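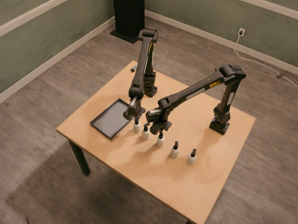 Can a machine do the household chores yet?
A few of them, slowly, if you set the job up first. Tidying small stuff into a tray is about the limit.

So set it up. Same spot every time, gaps between bottles, caps on tight. Clear the rest of the bench first — clutter is what trips them up. Start with 3 things, not 16.

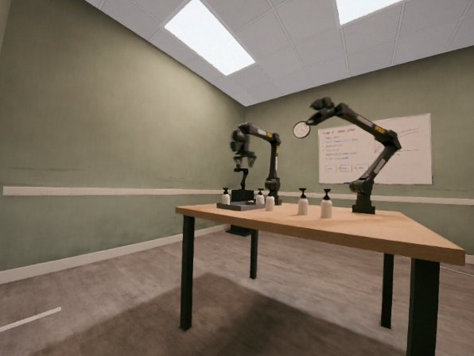
And don't use full bottles on day one. Half full is plenty, wipe the outsides so theyre not slippery. Laundry, forget it for now. Dishes, maybe plastic ones. Glass you do yourself. Shop floor is easier, same parts, same place, same colour bin evrey day.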